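Fesum shelf and desk notes: read me first

Version of Monday, October 3, 2022

What you get

Plain-text notes on small household surfaces – desks, windowsills, shelves – and how people arrange books and ornaments on them. Each entry has a place name, a list of items and a free comment. There are 2000 entries in the full file and 1000 in the short one. The short file is the first half of the full one, so don't treat it as a sample of anything.

What I doubt

The "tidy" column. It runs from 1 to 10 and was filled in by whoever wrote the entry. The Furkmont entries almost never go below 8, and I don't believe Furkmont is that tidy. Harance used the whole scale in August and then stopped. Leave the column out unless you have a good reason to keep it.

The "category" column is a little better. It has 11 values, and "ornament" swallows far too much. A toy horse, a potted succulent and a souvenir plate can all end up there. Plants were meant to get their own value, and in the later entries they mostly do.

Books used as stands are the hardest case. A figurine on top of a book gets entered as two items side by side, and the fact that one holds up the other is lost. Look in the comment field, where some writers mention it.
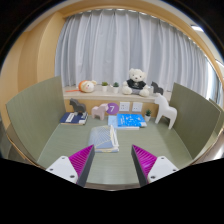 Hsieh objects that a book under a horse is still a book, and that a separate value for it would only be used by people who already like filling in forms. Possibly so. I'd still want it, because without it the file can't tell a reading pile from a display, and that was the question it was supposed to help with.

Known faults

Folded things (cloths, booklets, maps) are named by guesswork. Color words are not standardized – "pale blue" and "light blue" are both in there, sometimes within one entry. Windowsills are listed as separate surfaces in Furkmont and as part of the desk everywhere else.

Corrections

Send the entry number and the corrected line. Tidy scores will not be corrected.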